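# Keeping a two-arm bench cell alive: tips from the Brondeveck shop

We run a pair of small arms on a shared rail, and for most of this year their job has been tidying badminton gear. Shuttlecocks go in the tube, rackets go in the covers, and I go in early to find out what came loose. These notes are for whoever has the cell next, or anyone with a similar one at home and a tolerant household.

## Pads and fingers

Foam pads are a consumable. The supplier, Millero, rates theirs for 2,000 grips, a number I assume was arrived at by gripping something nice, like a marshmallow. Covers with firm edges are harder on them. You'll see pale gray scuffing on the rims and corners first, and scuffing alone is fine. Change the pad when it rocks under your thumb or when a held piece starts to lean.

- Peel from the inside edge. Going from the outside tears the foam and leaves you scraping glue with a fingernail for the rest of lunch.
- Wipe the metal with rubbing alcohol and let it dry. Yes, all the way.
- Press the new pad on by hand, then close the gripper on a folded rag for 90 seconds.
- Replace both sides together. One fat pad and one thin pad will put everything you pick up slightly to the left of where you wanted it, and you will blame the software.
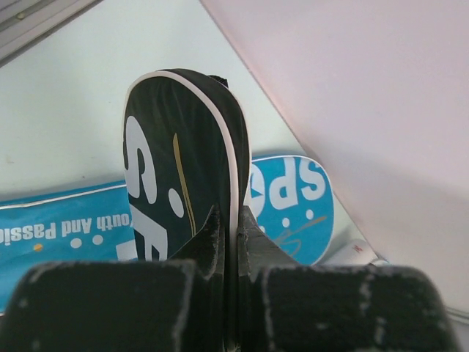

## Cables

Purple was the only color Nemason had in the length we needed, so purple it is. Every cable wants a loop at the wrist big enough for the joint to reach both ends of its travel. Test this with the power off, moving the arm by hand, slowly, like you're helping an elderly relative into a coat.

If a loop drags over the table it will, sooner or later, take a shuttlecock along with it. Shorten it with hook-and-loop ties. Zip ties are for people who enjoy cutting off zip ties.

Check the wrist lights before the first run. Green on both arms and you can go ahead. Green on one arm means a connector has backed out, and it's usually the one you can't reach.
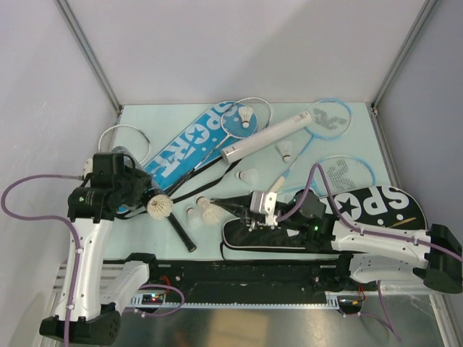
Once the lights are good, brush out the rack. Feather bits and fluff settle in the teeth, and a base that stutters along the rail is nearly always chewing on something. An old toothbrush does it. Label the toothbrush.

No oil on the rack, either. I oiled it once, in October, and spent the next week picking out a sort of felt.

## Bare fingers

The green fingers go on when the work calls for a pointed tip. They have no padding to hide behind, so small faults show up quickly:

1. Run a fingertip along the rim. Light scuffs can stay. Anything that snags fabric gets two strokes of fine sandpaper.
2. Snug the screws and stop. The plastic strips long before your wrist gets tired.
3. Close the fingers and look at the gap. If the tips meet before you expected, redo the zero.
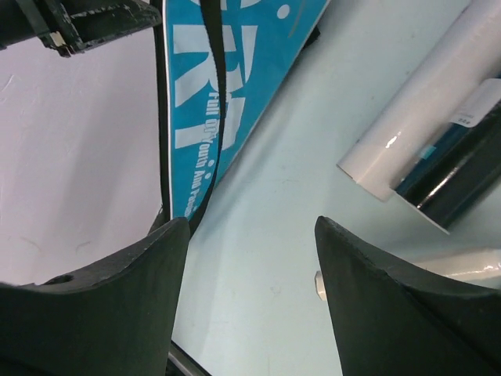

Redoing the zero takes a few minutes and should be done with the table cleared, which I skip every time and regret about half of those. Open fully, close on a feeler gauge, save, and write the value on the tape stuck to the rail. There are several pieces of tape on the rail. The newest one is right.

Full service is every 900 hours: bracket bolts, base bolts, both circuit board mounts, and a look at the thin red and black wires for anything pinched. Spare fingers are in the Suksawat box on the second shelf, under the other Suksawat box.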